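7 February 2019

Feet are killing me, but I want to get this down before I go to bed or I'll lose half of it.

So, the open day at Niven. I almost didn't go. The drive out to Flernthorpe is longer than I remembered and I'd already missed the turn by the feed store twice (there is a sign now, it's just on the wrong side of the road if you come from our direction). By the time I parked on the grass the first tour had left, so I got put in the second group with a bunch of high school kids and one very serious couple who took notes on everything, including the coffee.

The first stop was the big arm, the one from the flyer. It moves boxes from one pallet to another pallet and then back again, all day long, behind a yellow fence. The kids loved it. I'll admit I stood there longer than I needed to, there's something soothing about it, like watching somebody else fold sheets. The man running it told us it can do 600 boxes in a shift and one of the boys asked what happens if you put a cat in a box, and that was pretty much the end of the technical questions.

Then we went down a long hallway and into the side room, and that was the part I'd really come for. Dirk Hermans had told me about it back in October when he first started there and I had nodded along without understanding a word. He was giving the talk himself today! He had on a proper shirt and everything. He was nervous, I could tell, he kept starting sentences with "basically," but he got going once people crowded up to the table.

What they do in there is teach the robots small jobs, handling jobs, things like picking up a rod or a pen without dropping it or crushing it. And the way they do it is so much lower-tech than I had in my head. I was expecting screens and somebody typing. Instead a person takes a gripper in their own hand, two black fingers on a set of arms, and does the job with it over and over with a camera on the thing, and all of that gets saved up for the robot to learn from. Dirk said a good afternoon is 60 tries at one job, and a bad afternoon is 10 and a broken cable. The lights were down at the back of the room and it was all white tabletop and clear acrylic up front. Very tidy, I thought, for a place Dirk works in.

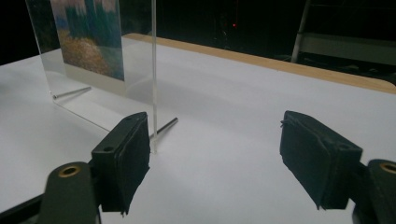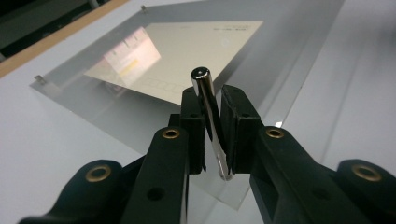 Anyway, they let us have a go. The high school kids went first, naturally, and they were annoyingly good at it. One girl picked up her rod on the first squeeze and set it down again like she was putting a baby to bed. The serious husband did it very slowly and correctly and his wife wrote something down.

Then me. Well! It's harder than it looks. You think you're just pinching something, the same as with your own fingers, but you can't feel a thing through it, so you're going entirely by eye. My first one squirted out sideways and rolled right off the table and under a chair. Second one I had too low, so when I lifted it tipped over like a drunk. Dirk was very sweet about it and said the bad tries are useful too, and I said in that case I could stay all week. On my third I got it, and I held it up and looked around for somebody to be impressed and they'd all gone over to the cookies.

I asked him what it's all for and he said Pillivano wants it for packing, small breakable things that get wrapped one at a time, which is a miserable job and they can't keep people in it. One of the teachers asked about the people who do that job now. Dirk said he didn't know, that it wasn't his end of things, and I thought that was a fair answer even if it wasn't much of one. She didn't look satisfied. I've been turning it over since, to be truthful. I did packing at Bikus for 2 summers before I was married and I hated every hour, and I also needed every dollar. I don't know where that leaves me.

After that there was a short film in the cafeteria with music that was way too loud, and a drawing for a tote bag, which I did not win. The coffee was weak. The cookies were the good kind with the jam in them, and I put one in my purse for Dad and then ate it at the stoplight.

Dirk walked me out to the car. He asked if I thought he'd talked too fast and I said only in the beginning. He's thinner. He says he's eating fine but there was a whole stack of those noodle cups by his desk when we passed it, so I'm going to drop off a casserole next week, the chicken one, and I need to get my blue dish back from Aunt Carol first.

Told Dad all about it over supper. He wanted to know could it do dishes. I said not yet, and he said call him when it can.

Need to remember: gas, stamps, return the library books, and write Dirk a note.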